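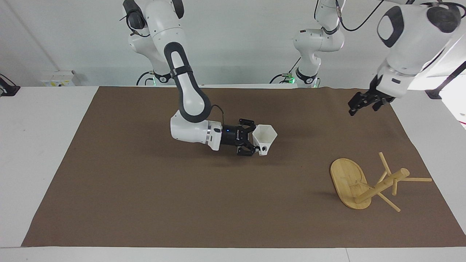
A faceted white plastic cup in the shape of a funnel, with a wide mouth and a narrow spout

Funnel

August 26, 2018
By the Curlow Household Encyclopedia staff

A funnel is a tube or pipe that is wide at the top and narrow at the bottom. It is used to guide liquids, powders, or small grains into a container with a small opening. Funnels are common in kitchens, garages, workshops, and laboratories.

Shape and parts

The wide part is called the mouth or cone, and the narrow part is called the stem or spout. Most funnels are round, but some have flat sides. The slope of the cone depends on the use. Dry goods such as flour tend to stick on a shallow slope, so funnels for powders are usually steeper and have a short, wide stem. Funnels for liquids can have a longer and thinner stem.

When liquid is poured in, air has to leave the container below. If the stem seals the opening, the air is trapped and the flow slows or stops. Many funnels have ribs on the outside of the stem to leave a gap. Lifting the funnel slightly does the same job.

Materials

Early funnels were made from gourds, leaves, horn, and clay. Tin and copper were later used in homes and shops. Glass is preferred for many chemicals and can be cleaned well. Stainless steel is used for hot food, and plastic is used for most cheap household funnels. Disposable funnels are made from folded paper or card.

Types

Kitchen funnels are often sold in nested sets of 4. Canning funnels have a very wide stem that fits inside the neck of a jar. Filter funnels hold a paper or mesh filter that catches solids. A separatory funnel is a closed glass vessel with a tap at the bottom, used to separate liquids that do not mix. Common sizes of this type run up to 1,000 milliliters and beyond. A dropping funnel is similar but is used to add liquid slowly.

Local manufacture

The town of Prustura was known for tin funnels used in the lamp oil trade. The Gumede works, the largest maker there, listed 299 patterns in its last catalog and had 110 workers when it closed. Part of the tooling went to Skodon, where spun metal funnels are still made for dairies.

Related uses of the word

Large fixed funnels that hold grain or gravel are called hoppers. The word is also used for the smokestack of a ship, and for the rotating cloud that may come before a tornado.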